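Teaching Sessions at the Zultotow Lounge: Frequently Asked Questions

Last updated Thu 22 August

These answers are for operators who have signed up to teach household tasks to the robot by remote control. Most of them came out of questions sent to Wendent after the first round of sessions. If yours isn't covered, write to the scheduling desk.

Do I need any experience?

No. You need two working hands, fair eyesight with or without glasses, and the patience to do the same short task many times. People who have run cranes or played a lot of video games sometimes learn faster in the first hour, but by the second day we can't tell them apart from anyone else.

What does a session look like?

You sit at the Rees station in the next room, wear the headset and hold the two hand controllers. The robot copies your hands. One run of a task is called a take. You start the take with the left pedal, do the task, bring both arms back to the ready position and end the take with the same pedal. A session has 4 blocks, with a break after each one.

What is the ready position?

Both arms forward and low, grippers open, holding nothing, and clear of the furniture. Every take starts and ends this way. If a take begins with one gripper already closed, it gets thrown out in review, even if everything after that was fine.
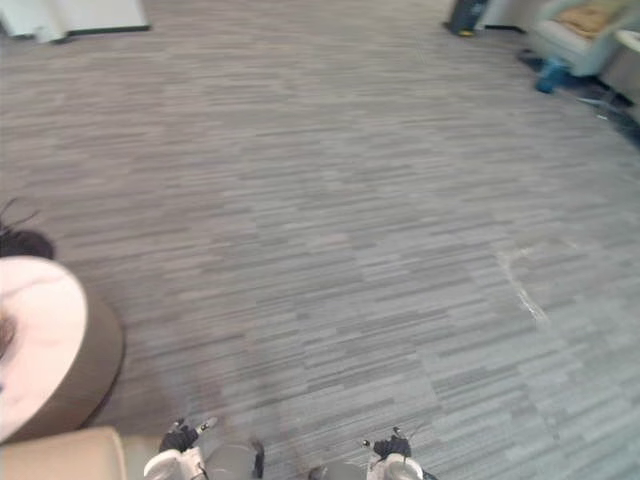 Hold the ready position for two full seconds before you move. The recording software needs a still stretch at each end to trim the take properly, and new operators nearly always cut it short.

How fast should I move?

At the speed you would use if you were carrying a full cup of coffee. Going slower than that doesn't help. Long pauses get learned along with everything else, and the robot ends up hesitating in the same spots you did. If you need to think, end the take, think, and start another.

Can I drive the base and move the arms at the same time?

Not in your first block. Drive, stop, then use the arms. After that you may combine them if your session lead agrees – most operators find they don't want to.

How close should I get to the furniture?

Close enough that the elbows stay bent when the gripper reaches its target. A straight arm has nowhere left to go and will shake. 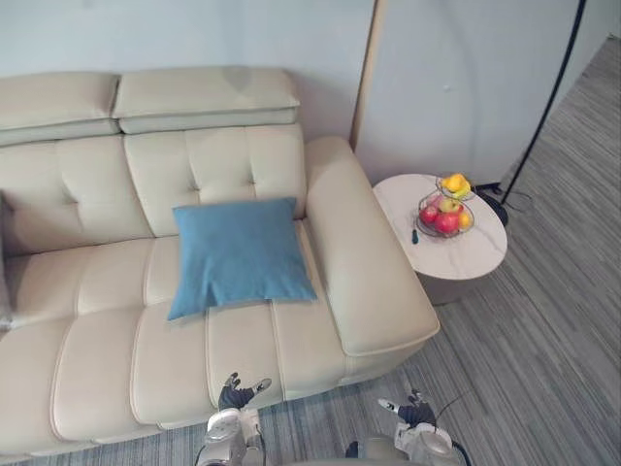 Depth is the hardest thing to judge through the headset, and it is worse over plain surfaces. Before you reach for anything, bring the gripper over the nearest edge of the furniture and look at where the hand sits against it. On the cream sofa, the front edge of the seat works well for this, and the seams give you straight lines to compare with. Watch the second arm too. It is easy to forget the right hand while the left one is busy, and the side table with the fruit basket on it stands right up against the armrest. Leave the basket alone unless your task sheet names it.

What if I drop something?

Keep going if you can reach it. Picking up a dropped item is useful material, and the reviewers mark it as a recovery. If it has gone under or behind the furniture, end the take and ask your session lead to fetch it. Please don't walk into the lounge yourself while the arms are powered.

Do things have to be in the same place every time?

No, and we would prefer they weren't.

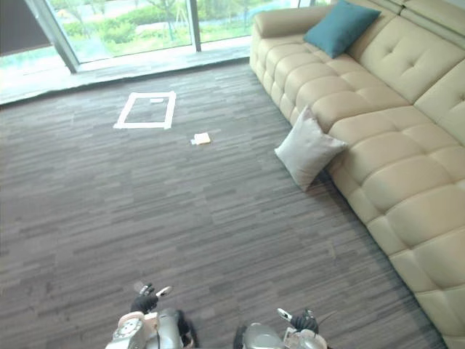

The task sheet gives a starting layout for each block, and between takes the session lead changes it a little. What should stay put is anything taped down. The white tape rectangle on the carpet near the windows is not to be peeled up or shifted, and you should steer so the wheels don't scuff its edges. Loose items are different. A cushion can start on the sofa or lean against the front of it on the floor, and a folded paper can lie anywhere you can see it from the ready position. If every take starts from one layout, the robot learns the layout.

How many takes are expected?

The target for a full session is 176. The best so far is 186, but please don't chase it. A rushed take usually fails review and has to be done over.

Who decides whether a take is good?

Reviewers at Ernico watch every take and mark it keep, recovery or discard. You get your totals within 5 working days. Discards don't affect your pay.

My hands get tired. Is that normal?

Yes, mostly in the thumbs. Loosen the controller straps one notch and rest your forearms on the padded bar. If your hands still hurt after a break, stop for the day. You'll be paid for the block you were in.

Can I wear the headset over glasses?

Most frames fit. Ask for the wide face pad when you check in – it takes a few minutes to swap.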